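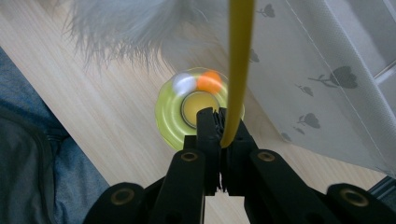

So the money came through! Not all of it, but enough that I get to sit down with a spreadsheet and a pot of coffee and plan what we buy for the bench, and I've been looking forward to this since April.

For anyone new, I look after a small manipulation setup at Amegashie, a little shop where we collect hand demonstrations and then try to get an arm to do the same thing. Up to now we've run on one hand-held gripper, a secondhand arm and whatever was in the desk drawers. Now I get to do it on purpose.

My first list was all arms. Of course it was. I had two tabs open with arm quotes before I'd even written down what we need, and I went to bed very pleased with myself. Then I looked at the log for the last stretch of work and changed my mind. The arm sat idle most afternoons waiting for demonstrations. The gripper was in somebody's hand from the minute the lights went on. When that one gripper is apart on the bench for a new finger, everything stops, and I'd been about to spend the whole budget on the thing that was already waiting.

So the plan now is two more hand-held grippers, and the arm stays as it is for another season. I'm really happy with this. They're matte black plastic with brass-colored rims on the bushings at the joints, nothing fancy, and I love how easy they are to live with. You can take one apart with a single hex key and have it back together before the coffee is cold.

The quote from Plirell came to $871 for the pair, with assembly. Volby was cheaper on paper, but they ship the fingers separately and charge for the mounting plate, and by the time I'd added those in (plus freight, plus the adapter we'd need) the gap had closed. Plirell also answers email, which counts for a lot with me.

Spare parts got their own line this year and I'm a little bit in love with that line. Fingers wear at the tips. The little serrated ridges are what hold a thin rod, and thin rods are half of what we do, so once those round off you start getting slips and people squeeze harder and the joints go next. I've put down $71 for finger tips and bushings. Last time I had nothing down for it and paid for a rush order out of the coffee fund, sorry everyone.

Then there's the stuff. I mean the actual objects, which I used to leave off the budget completely! A fidget spinner, some fluffy fur, fabric with a print on it, rods in a bright color. None of it costs much but it adds up, and it's worth choosing with some care. A spinner is great value if you ask me. It's a couple of bucks, it moves by itself, it blurs when it's really going, and the weights smear into soft blobs, so your vision side gets a proper workout from something that fits in a pocket. Fur is the opposite kind of trouble, all edge and no outline. Printed cloth folds differently every time you drop it. I've started a small monthly allowance for this and I keep a running wish list on the wall by the door, so add to it if you're in.

Things I took off the list: a second table (the wooden one is fine, and I like the light on it), a fancy lamp, and a subscription to Vundari's scheduling tool. I tried the trial and it's a lovely piece of software, it's just built for a shop with more people than we have. A shared calendar does it for us.

I also left some slack at the bottom. The first draft was planned down to the last dollar and I was proud of it for one whole evening, then I remembered cables. There are always cables. Storage too, because three grippers going at once will fill drives a lot faster than one does, and I haven't worked out that number yet. If you've done this at a similar size I'd love to hear how much you set aside for drives in the first few months, and whether you bought them all up front or a few at a time.

The order goes in as soon as I get the signature. I've already cleared a shelf for the new ones and put labels on it, and I'll post the finished spreadsheet once the storage line has something in it.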